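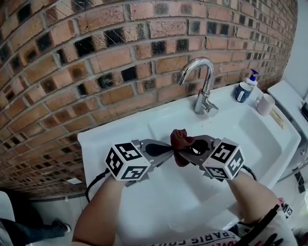
A dark red cloth over the sink, with the mugs kept to the ledge on the right.

The sink at Trastora is white, wide and shallow, and everyone in the building uses it. Trastora is a shared workshop in Conceição, and its kitchen corner was fitted in December for 3222 reais, tap included. Dalva Macedo, who chose the fittings, wanted a tall spout so that a stockpot could go under it. She got one, in chrome, with a single lever.

The brick behind it was there already. Most of it is orange, with dark, speckled bricks mixed in, and Macedo turned down an offer to tile over them. "I wipe the wall when I wipe the sink," she says. "It takes a minute."

Cleaning is done with a cloth, a little soap from the pump bottle and warm water. Scouring powder was banned after Reinaldo Bittencourt dulled the last basin with it. Cloths are rinsed, wrung out and hung up, and all seven go in the wash together.
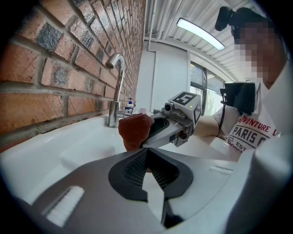

What stays on the ledge

Soap stays. Mugs are allowed while somebody is still drinking from them — a generous rule, according to Edileuza Dantas, who usually ends up washing them. Food doesn't stay, and neither do tools.

The tap gets a wipe last, from the top of the spout down to the base, where limescale collects first. Dantas uses vinegar on it once a month and rinses it well. A new washer cost her roughly 600 centavos at the hardware shop, and she keeps a spare in the drawer.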